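Imprimer | Envoyer par courriel

Cahier d'atelier - conservation préventive, fonds Delov
12 août 2022

Objet : reprise du conditionnement des étiquettes et imprimés publicitaires, série Prasteck.

La série a été sortie du magasin en début de matinée et placée en salle de traitement pour acclimatation. L'hygromètre affichait 50 % d'humidité relative à l'ouverture des boîtes. Aucune trace d'infestation n'a été relevée. La pièce 2936, signalée lors du récolement précédent, présente un soulèvement de la couche d'encre le long du pli inférieur. Elle a été isolée sous papier non acide et son traitement est reporté.

Le dépoussiérage a été effectué au pinceau souple, recto puis verso. Les feuillets collés entre eux n'ont pas été séparés : l'adhésif d'origine réagit mal à l'humidification et les essais menés sur les doubles de la série Swanepoel ont laissé une auréole. Il convient d'attendre l'avis du laboratoire avant toute nouvelle tentative.

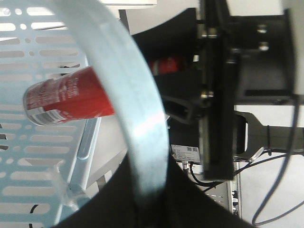
Canette rouge dans une pince

Les rouges demeurent la principale difficulté. Sur les étiquettes Prasteck, l'encre rouge dégorge au moindre apport d'eau, alors que les noirs restent stables. Un essai à l'éthanol dilué, conduit sur une chute sans valeur documentaire, n'a produit aucun transfert visible sur le buvard. Le résultat est encourageant mais ne saurait être étendu aux originaux sans un second essai, à consigner dans le présent cahier.

Conditionnement : chemises en papier permanent, une pièce par chemise, cote portée au crayon en haut à droite. Les formats supérieurs à 200 mm sont rangés à plat dans les boîtes Pundness. Ces dernières ferment mal - le rabat arrière est trop court - et il a fallu les sangler. Le point sera signalé lors de la prochaine commande.

Reste à faire :
- reprendre la numérotation des doubles Swanepoel ;
- vérifier la cote de la pièce 2936 dans l'inventaire, où elle figure sous deux intitulés ;
- renouveler le stock de buvards avant la fin du mois d'août.

Boîtes remises en magasin en fin de journée, clé déposée au secrétariat.

Contact | © Atelier de conservation, fonds Delov | Haut de page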